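Compte rendu de la réunion de suivi du projet Hetard
Collecte d'exemples de manipulation en milieu domestique

Séance du 8 octobre 2025
Présidence : Mme Afaf Kanaan
Secrétariat : M. Giang Phùng

1. Approbation du compte rendu précédent
Le compte rendu est approuvé sans modification.

2. État de la collecte
M. Phùng rappelle que la campagne porte sur 52 tâches de rangement et de tri, exécutées à la pince tenue à la main. L'objectif reste fixé à 100 démonstrations par tâche. Les séquences réalisées dans les chambres sont désormais intégrées au lot Tanda, y compris celles qui concernent de petits objets souples posés sur un lit.

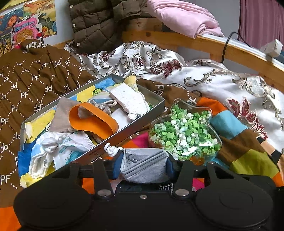

Mme Kanaan demande que les surfaces de travail soient laissées dans leur état habituel. Les textiles à motifs, les plis et les objets voisins font partie des conditions que le modèle doit apprendre à traiter. Cette consigne sera ajoutée au protocole.

3. Contrôle des enregistrements
Il est décidé de relire 50 séquences par lot avant tout versement dans la base Kisto. Une saisie interrompue puis reprise est conservée, à condition d'être annotée comme telle. Les séquences dont le début manque sont écartées.

4. Matériel
Une vérification du serrage des vis sera faite toutes les 5 sessions. M. Phùng tient le registre.

5. Questions diverses
Le libellé des consignes en langage naturel est renvoyé à la réunion de novembre. Mme Kanaan transmettra une proposition écrite aux participants.

La séance est levée.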